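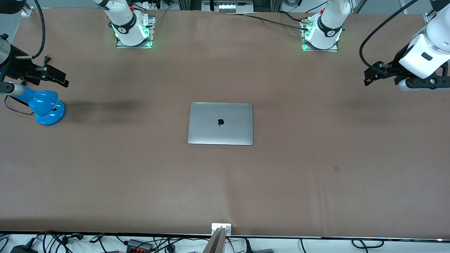

My dentist wants me to make an account. I have been going to the same office for eleven years, and in that time the arrangement has been that I telephone, a person picks up, and we settle on a morning that suits neither of us. In March I got a letter saying that appointments would now be handled through Lirkik, and that I should register at my earliest convenience. My earliest convenience has not come yet.

I did try. Lirkik wanted an email address, then a password with a symbol in it, then a different symbol, then the name of my first pet. My first pet was a goldfish called Ed, and Lirkik told me that Ed was too short. I suppose he was. I gave it the name of a dog I never owned, which I have since forgotten, and now I am locked out of my own teeth.

I keep a list of accounts in the back of an old address book, which I'm told is the worst possible place to keep it. Last month I went through it and found 108 entries. One is for a store that sold me a single lampshade. Another is for a parking lot in a city I visited once, for a funeral. There is a login for a bakery. I have no memory of what the bakery and I were planning to do together that required a password.

My friend Saoirse Hegarty thinks I'm being a crank about this. She has her passwords in some kind of vault and says she only has to remember the one that opens it, and that I could have the same peace of mind in an afternoon. Saoirse also irons pillowcases. I don't hold either against her, but I notice that her answer to having too many accounts is to get one more.

What bothers me is how the word has drifted. An account used to be something you had at a bank, or ran up at a hardware store, and it meant that somebody trusted you for money. My father had one at Cabrera, the lumber yard, and all it took was his signature in a ledger and a general belief that he wasn't going anywhere. He could walk out with a sheet of drywall on his say-so. I now need a verified profile to buy a movie ticket, with my own money, in advance, and pay a convenience fee on top.

And the profile wants things. The movie theater would like my birthday. The garden center would like my birthday as well, and so would Ustard, who make the boots I bought two winters ago, and who last year wished me many happy returns with ten percent off laces. It was the first greeting I got that day. I was in a good mood until I worked out that it had beaten my brother by six hours.

People in the business will say it's all for our benefit. It makes things faster, they say, and I'm sure it does somewhere. I timed the old way with the dentist once I got annoyed enough: I called the emergency line, which still has a human on it, and asked to move a cleaning. It took under two minutes, including a scolding for using the emergency line.

The restaurant is what finally did it for me. Coltelari is a small Italian place near the train station with paper on the tables, and it has been there since before I could drive. We went in at 5:30 on a wet evening. There were maybe three people eating. The young man at the front asked if we had booked, and when I said no he handed me a card with a code on it and asked me to join the waitlist. I looked past him at the tables. He looked too. I joined the waitlist, which needed a cell number and my agreement to 425 lines of something, and a moment later my phone buzzed to say that our table was ready. He read it on his screen and showed us in, about nine feet.

The veal was very good, I should say.

I don't expect to win this. Enda Horgan, who used to do my taxes, held out longer than anyone I know, and even he gave in when the county stopped taking checks for water. But I would like to propose a modest rule, which is that if I can see the thing I want, and you can see me, and I am holding money, we should be able to manage it between us. Keep the accounts for banks and airlines and whoever looks after my pension. I'll remember a password for those. I'll even put a symbol in it.

The dentist called yesterday, by the way, on the telephone. They wanted to know why I hadn't registered. I asked whether, while we were talking, I could book a cleaning, and she said she was sorry, but not from this line.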